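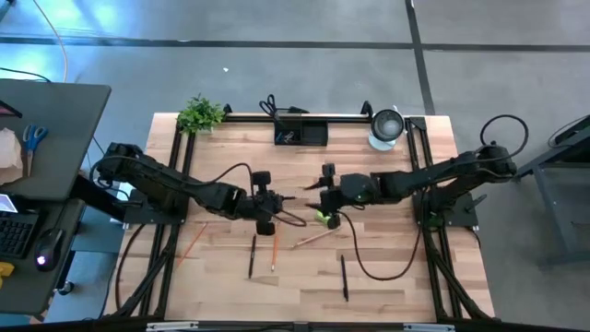
Two-arm table kit, with pens and pencils on the worktop

Home | Kits | Service | Join us | Contact

Call for test users: Gavby two-arm kit

Zivimton is looking for 20 people to try the Gavby kit before it goes on sale in September. We want to hear from teachers, workshop owners and small laboratories, but experience with robots is not required. Two screwdrivers and some patience are enough for the start.

You will come to our hall in Chmielewska for nine sessions of two hours each. In each session you guide the arms through a small job with desk things and write your remarks in a form. The form is long — please do not skip the last page, where we ask about the manual.
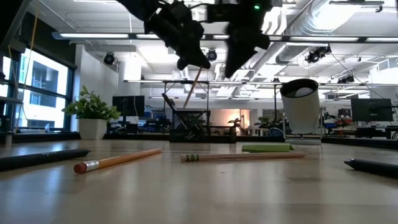
Gripper over the worktop, pencils lying below

Especially we want opinions on thin objects. Pens and pencils are difficult to hold in a good way, and the present grip settings were chosen by people who know the kit too well. Tell us where the words in the menu are not clear to you.

We pay 265 euro after the last session. Travel is on your side. You must be at least 19 years old and able to read English instructions.

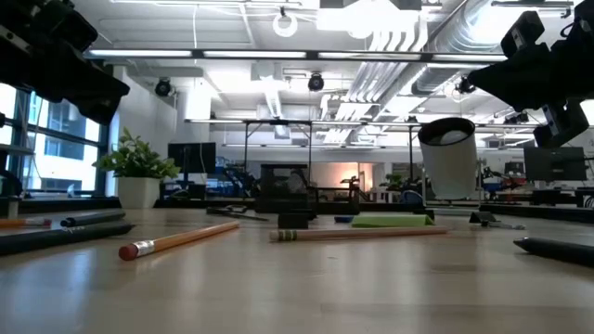 Both grippers at the table, mesh container at the back

To apply, write a few sentences about your work to Hanna Wilczyńska, and say which evenings are possible for you. Technical questions go to Szymon Ziółkowski — he answers in English or Polish. Applications are open until Thursday, March 14, 2024.

© Zivimton | Contact | Back to top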